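Taupe

Taupe is a brownish gray, or a grayish brown, and I've never met two people who agree on where it starts. The word is French for "mole," the animal, and English speakers were using it for a color by the 1800s. My paint-store friend Ratih Goh swears it always has some pink in it. I lean toward purple myself — but I've lost that argument before!
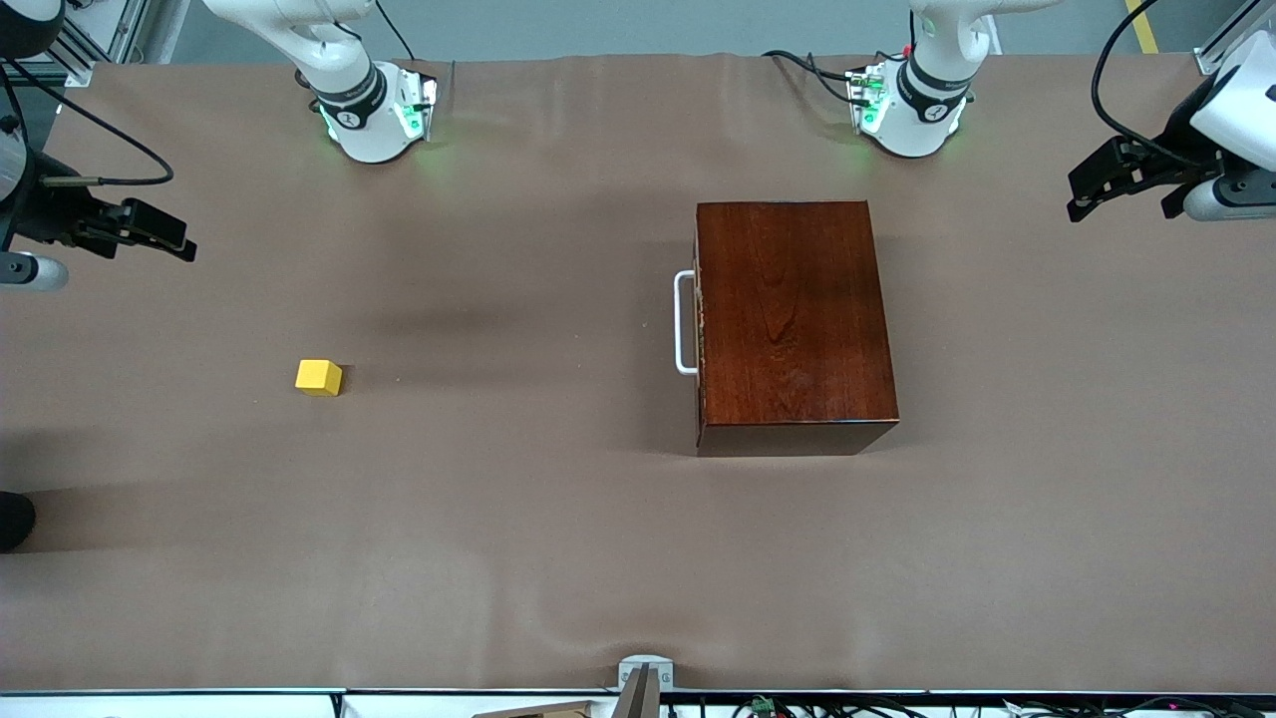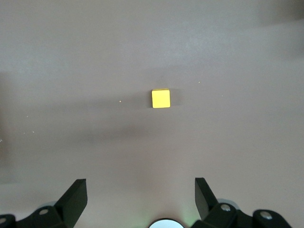 Paint companies love the name and stick it on nearly anything. I once went through the Oketti fan deck, all 1,116 chips of it, and found 19 with "taupe" on the label (two of them looked plain green to me). Warm taupes go toward red or yellow, cool ones toward blue. If you're painting a room, try it on the wall and look again at night, when lamps can turn it pinker.

See also: Beige, Greige, Mauve

Last edited 2/18/22 by Sulastri Entili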